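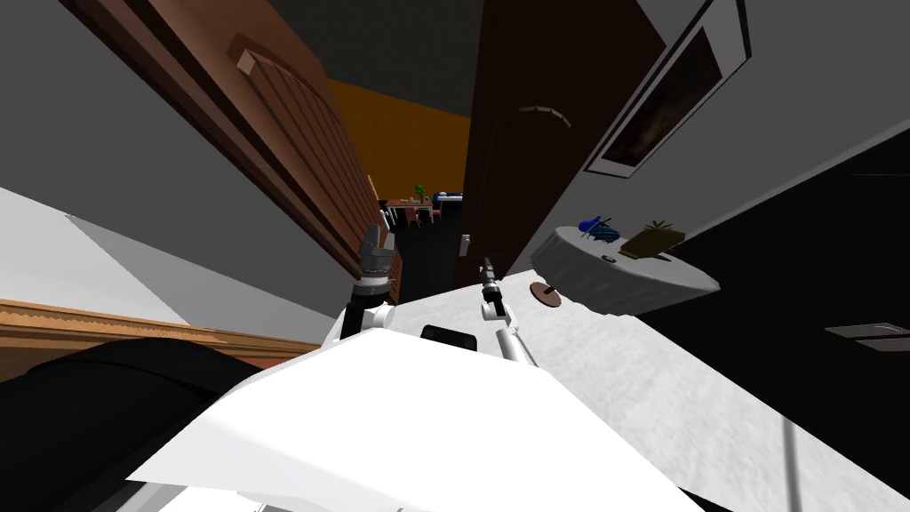
4. Fitting the Stekeo 151 Door Sweep

Read this whole section once before you pick up the saw. The sweep comes in one length, and a second cut has never made one longer.

4.1 Measuring

1. Close the door. Measure the gap underneath at the hinge side, the middle and the latch side. In an old house you will get three different answers. Write down the largest.
2. Measure the width of the door between the stops. The sweep ships at 836 mm and can be trimmed from either end.
3. Doors taller than 2000 mm take the same sweep. The draft doesn't know how tall the door is.

Note: If the gap is bigger than your thumb is thick, the sweep will look busy and do very little. See Section 7, Thresholds.
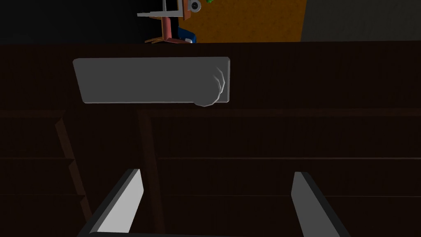 Gray metal plate on a dark brown door.

4.2 Cutting

1. Pull the brush strip out of the aluminum carrier. Cutting both together gives you a bad haircut and a bent carrier.
2. Mark the carrier, clamp it and cut with a fine hacksaw.
3. Smooth the cut end with 100 grit paper.
4. Cut the brush 2 mm longer than the carrier and slide it back in.

CAUTION: The cut end of the carrier is sharp until step 3 is done. Keep socks on.

4.3 Mounting

1. Wipe the bottom of the door with a damp cloth and let it dry. Furniture polish is the enemy of tape.
2. Peel the backing from the Florow tape and press the carrier on with the bristles just touching the floor. Bent bristles mean it's too low — it will hold the door like a parking brake.
3. Open and close the door slowly a few times. Adjust now, while the tape still forgives you.
4. Drive in the Afridi screws, starting in the middle. Stop when the heads are snug.

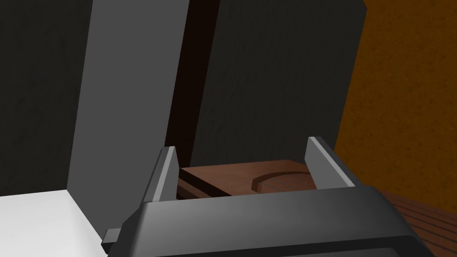

One owner in Brastinville wrote to us that the screws "went in fine by hand, and the drill you told me to borrow is still in my garage." We have since removed the drill from the tool list. Please return it.

4.4 If the door drags

Loosen the screws, raise the carrier a little and tighten again. On carpet, raise it until the door swings freely, then accept a small draft as the price of carpet. Doors that swell in July should be adjusted in July.
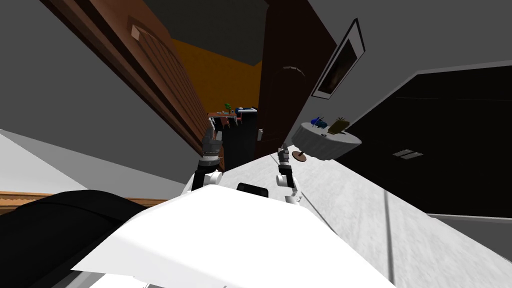

Doorway, seen from inside the room.

Vacuum the bristles when you vacuum the floor. Do not oil them.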